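# Chapter 7: Contact Dermatitis

In the previous chapter we looked at skin conditions that come mainly from inside the body. Now we turn to a group of conditions that begin on the outside, when the skin meets something it does not tolerate. The general name for them is contact dermatitis. It is one of the most common reasons why people of working age visit a skin clinic, and the hands are the part of the body most often affected.

After studying this chapter, you should be able to:

- explain the difference between irritant and allergic contact dermatitis
- describe how the outer layer of the skin is damaged by water and soap
- take a simple history of a patient's contacts at home and at work
- say when a patch test is useful and when it is not

## 7.1 Two conditions with one name

Irritant contact dermatitis is the more frequent of the two. It happens when a substance damages the skin directly, and the immune system does not need to know this substance from before. Strong acids can do it in minutes. Weak irritants, such as dish soap or plain water, need many weeks of repeated contact. Any person can develop it if the contact is long enough, although people who had eczema in childhood develop it sooner.

Allergic contact dermatitis is different in its mechanism. The first contact usually produces no visible reaction. During this time the immune system learns to recognize the substance, and this stage is called sensitization. At a later contact, the skin becomes red, swollen and itchy, most often after one to three days. Nickel, perfume, hair dye and some rubber chemicals are well-known causes.

On the hands the two conditions can look almost the same. They can also exist together – an irritated skin lets allergens pass more easily, and so the first condition often prepares the way for the second.

## 7.2 The history of contacts

The most useful tool in this chapter is a conversation. The patient should be asked what the hands touch from morning to evening, at work and also at home. Many patients speak only about chemicals, and they forget ordinary objects, wet food, gloves and cleaning cloths.

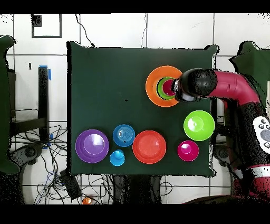 *Figure 7.1 Plastic bowls and cups on a green tabletop.*

In kitchens, the washing of dishes is usually more important than any single product. Consider the case of Priya Greenberg, a kitchen assistant aged 44 in the town of Brutport. She came to the clinic in February with dry, cracked skin on the backs of both hands and between the fingers. She was sure that a new soap was responsible. When the nurse asked more questions, it became clear that the cracks were already there before the soap was changed, and that they improved each time she was away from work. Her patch test was negative. The diagnosis was irritant contact dermatitis from wet work.

We will return to this case in section 7.5, where treatment is discussed.

## 7.3 How the barrier fails

The outermost layer of the skin is made of flat, dead cells with fats between them. It is often compared to a wall of bricks, in which the fats are the mortar. Soap removes a part of these fats. Water makes the cells swell, and when they dry again they shrink and small gaps appear. After one washing the skin repairs itself within hours.
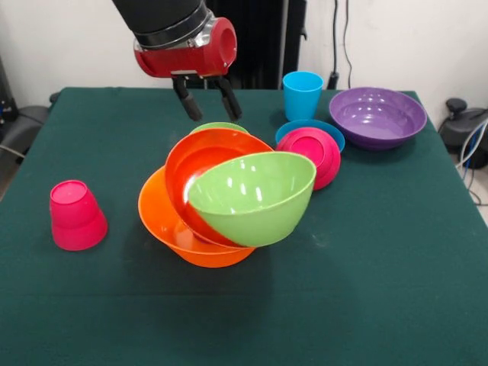 If the next washing comes before the repair is finished, the damage is added to the old one. For this reason the number of washings per day can tell us more than the strength of the soap. Cold, dry air in winter makes the repair slower, and so do tight rings, under which soap remains for a long time.

The first signs are mild: dryness, a feeling of tightness, fine scales over the knuckles. Pain comes later, with the cracks. Itching may be present in both forms, but it is usually stronger in the allergic one.

## Key terms

**Irritant:** a substance that damages the skin directly.

**Allergen:** a substance to which the immune system has become sensitive.

**Sensitization:** the stage in which the immune system learns to recognize an allergen.

**Wet work:** work in which the hands are in water, or inside waterproof gloves, for a large part of the day.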